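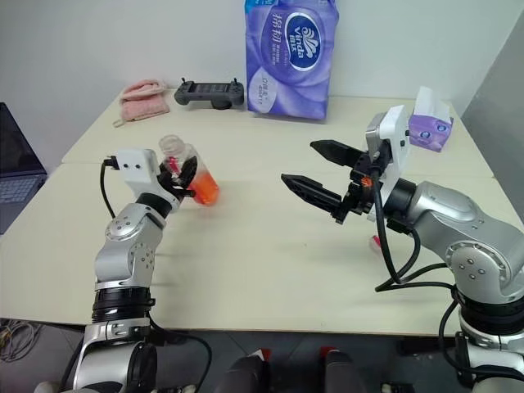

3. Setting up your Clarkside water butt

I've fitted 12 of these now, mine included, and the first one took me a whole morning – yours should be quicker.

3.1 Pick the spot
1. Find a downpipe with firm, level ground next to it. Slabs are best.
2. Put the Hellness stand down and give it a good shove. If it rocks, sort that out now.

Caution: a full butt is very heavy. Never try to shift it with water in.

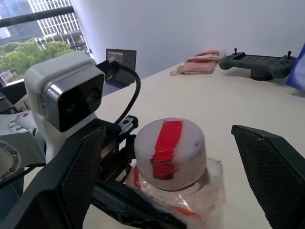
3. Lift the butt on to the stand with the tap facing you, and check you can get a watering can underneath (I forgot this once and had to start again!).
4. Screw the tap in by hand, washer on the inside. Don't use a wrench.

3.2 Cut the downpipe
5. Mark the pipe level with the inlet, then measure 89 mm down and mark it again.
6. Saw through both marks and fit the diverter. It's a snug push, so wiggle it.

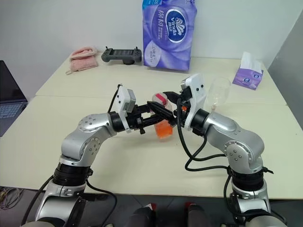 3.3 Before the frosts
Drain it in November and leave the tap open. Spare washers are part 1853.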